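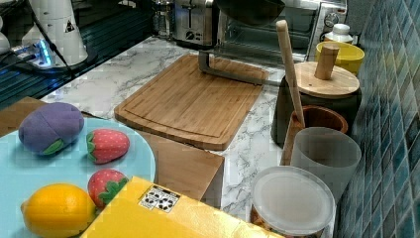 Filtstead Early Learning Center
Monthly Room Inspection – Pretend Kitchen, Nap Room, Hall
Date: July 13, 2021
Inspected by: Morven Pollock
Rooms open during inspection: all
Key: OK / Fix / Watch

1. Exits and hallways
Main hall clear, 36 inches or more the whole way – OK
Back door opens without a key – OK
Exit sign over back door lit – Fix
Comment: Left half of the sign is dark. Same note in April. The battery was changed then, so this time order the whole fixture.

2. Fire equipment
Extinguisher in hall, gauge in green – OK
Extinguisher tag signed this month – Fix
Smoke alarm test, nap room – OK
Comment: Tag was signed for the hall unit only. The one by the laundry is blank. I signed and dated it after checking the gauge.

3. Hot water
Children's sinks at 120 F or lower – OK
Mop sink – Watch
Comment: Mop sink ran hotter than the others. It's behind a locked door, but the lock sticks and people leave it on the latch. Please don't. 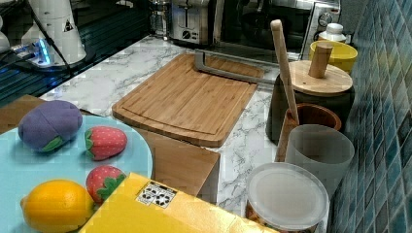

Binta Ogbonna asked for the mop sink to be moved from Watch to Fix, as she has found that door open twice at pickup time. Changed to Fix. Work order goes in under hot water, not under doors, or it will sit.

4. Play items
Nothing small enough to fit the choke tube in the under-three area – OK
Seams and stuffing – OK
Paint and coatings, no chips – OK
Bins washed and dried per schedule – Watch
Comment: Wash sheet has gaps on two Fridays. If it was done, initial it. If it wasn't, write "no" and leave it at that.

5. Furniture
Shelves over 27 inches anchored to wall – Fix
Chair legs and glides – OK
Comment: The new Kudberg bookcase in the nap room is standing loose. The bracket is in the office drawer with the screws taped to it. Keep the bottom shelf loaded and the top one bare until it's up.
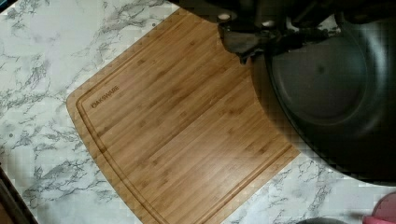 The low shelves from Usman are fine. Two cots have bent corner pins and are tagged and set aside in the closet – do not put them back in the rotation.

6. Electrical
Outlet covers in place – OK
Cords out of reach – Fix
Power strips not chained – OK
Comment: Cord for the nap room fan hangs down behind cot 12. Moved the cot for now. Needs two cord clips along the baseboard.
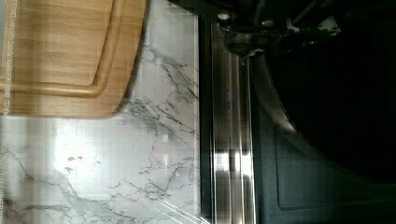
Window air unit is on its own outlet and the plug was cool to the touch. Filter is due next month.

7. Paperwork
Allergy list posted and current – OK
Drill log – Watch
Comment: Last drill has a date but no finish time.

Open from last month: exit sign, drill log.
Closed: gate latch, stair tread.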